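Visita a la jornada de puertas abiertas de Culby, en Drorkport. Viernes por la mañana.

Salimos temprano y llegamos en tren. Desde la estación hay 3 kilómetros hasta la nave y los hicimos andando, por una carretera con arcén estrecho. Hay un autobús, pero pasa cada hora y lo acabábamos de perder. La entrada era gratuita con reserva previa.

Culby alquila mobiliario y objetos de decoración para pisos de muestra, casas en venta y alguna sesión de fotos. Abre al público una vez al año, en diciembre, cuando baja el trabajo. El resto del tiempo solo atiende a empresas. Nosotros íbamos con interés práctico: tenemos dos apartamentos pequeños que amueblar antes de la primavera y queríamos ver si compensa alquilar o comprar de segunda mano.

## El almacén

La nave tiene 3.000 metros cuadrados y está dividida en pasillos por tipo de pieza. Primero los sofás, envueltos en plástico, y después mesas, cabeceros y sillas apiladas. La calefacción no llega a la parte del fondo, así que conviene no quitarse el abrigo. La visita guiada dura 35 minutos y se hace en grupos. La nuestra empezó a las once y cuarto, con algo de retraso.

Nos explicaron el sistema de etiquetas. Cada pieza lleva una con el código, la fecha de la última salida y una letra para el estado. La A es para lo nuevo, la B para lo que tiene marcas que se ven de cerca y la C para lo que ya solo se usa como fondo o se vende. En la zona de lámparas tenían catalogadas 540 referencias, entre mesa, pie y techo. Las pantallas se guardan aparte porque se deforman si se les pone peso encima.

## Las estancias montadas

Al lado del almacén hay una fila de habitaciones de prueba: dos salones, un dormitorio, una cocina sin agua y un cuarto alicatado. Se usan para ver cómo quedan las piezas antes de cargarlas en el camión. Los dos salones llevaban muebles de la marca Deschamps, que es la que más alquilan. Un sofá de tres plazas, mesa baja y butaca a juego. Correctos, aunque el gris se repetía demasiado para nuestro gusto. El dormitorio estaba a medio montar y solo se podía mirar desde la puerta. 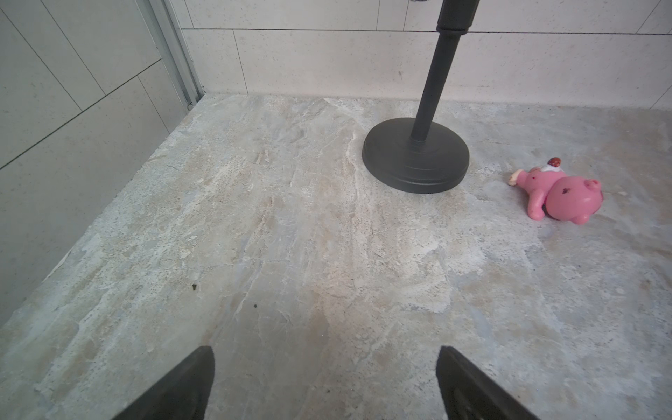 El cuarto alicatado nos interesó más, por el problema de los baños pequeños. Los nuestros son interiores y oscuros, y llevábamos tiempo dudando entre un suelo liso y uno con dibujo. El de allí imita piedra, gris con vetas beis y azuladas, y con paredes de azulejo claro el conjunto no pesa. Entre tanto moteado, un pie negro de base redonda se distingue muy bien, y el cerdito rosa de juguete que hay tumbado a su lado, todavía más. Tomamos nota de que con un suelo así basta una pieza de color. La junta gris fina de la pared del fondo también nos gustó, y es la que pediremos.

## Precios y transporte

El alquiler se contrata por meses, con un mínimo de dos, y se deja una fianza. El transporte se cobra aparte y depende de la planta y de si hay ascensor. Para nuestro caso las cuentas no salen, porque a partir del segundo año habríamos pagado los muebles enteros. Para quien vende un piso y lo necesita un trimestre sí puede tener sentido.

Lo que sí miramos fue la venta de piezas C, en una carpa junto al muelle de carga. Había mucha silla suelta, espejos y alfombras enrolladas. Compramos dos mesillas y un perchero. Solo aceptaban tarjeta, y hay que llevarse las cosas el mismo día o pagar el envío. Lo pagamos.

Comimos en el Bellach, un bar a la vuelta de la nave, con menú del día. Lentejas y merluza, bien de cantidad. A las tres y media estábamos otra vez en el tren.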